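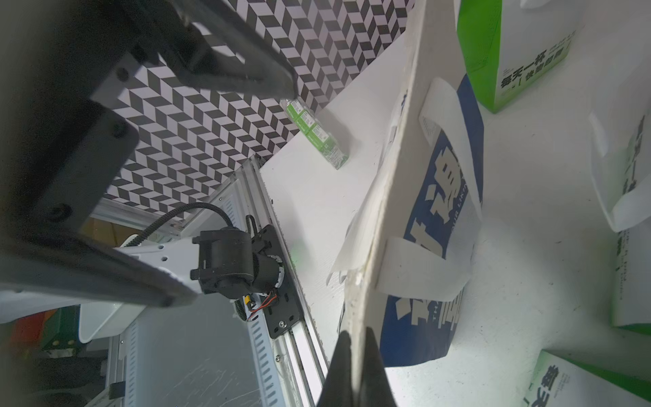

Rima Darwish asked after the last report why we needed a written rule set at all, when every site already has its own way of doing things and the arms come with a manual. Fair point and it deserves a proper answer, so I've put it first this time.

Short version: the manual covers the arm. It doesn't cover two arms over one table, a rail, shopping on the table and a person reaching in to reset it. That gap is what Fikier is meant to fill.

Progress report, Fikier good practice rules for shared table cells
To: Lieselotte Rathjen, Girik
From: Killian Bouvier, Fidurport
2 September 2025

Where we are

Draft 2 of the rules is out to both sites. 6 sections, same as planned. Four are settled, two still being argued over (cable routing, and who is allowed to restart after a stop). Comments back from Majali, mostly good, some of them long.

Trial picks with retail packaging: 2,155 logged under the draft rules. Cartons and boxes fine to write rules for. Paper bags are not. Handles loop up, the bag shifts when touched, and our wording on "clear approach path" assumed a box. Nabil has rewritten it so handles count as part of the object's height. Simple, should of been there from the start.

What has changed since draft 1

Rail travel. Anyone reaching over the rail now has to hold the stop, not just tell the operator. Sotiris Margaritis wanted a full guard. We've kept that as the preferred option and the held stop as the minimum.

Cables. Loose connectors near a moving carriage to be tied back before the shift, and signed for. Wording still clumsy.

Fingers. Check the pads and screws on the gripper every 500 picks. Operators say too often, we say leave it until we've got the wear figures in.

Packaging. Loose paper comes off the table before a run unless it's part of the test. If it is part of the test, write that on the sheet.

Problems

Restart rule. Majali lets any trained operator restart, we only let the shift lead. Both sides have a case. Need a decision from you on this please, we're going round in circles.

Log sheets. Two versions in use for a while, my fault. Old one now binned. The stops recorded on it have been copied over but the reason column is patchy.

Money

On budget. Travel underspent, would like to move it to operator training if thats allowed.

Next

Draft 3 in November, with the restart rule in it one way or the other. Nabil Hourani to run the training session at Majali before then. Wear figures to follow seperately once Sotiris has checked them.

Killian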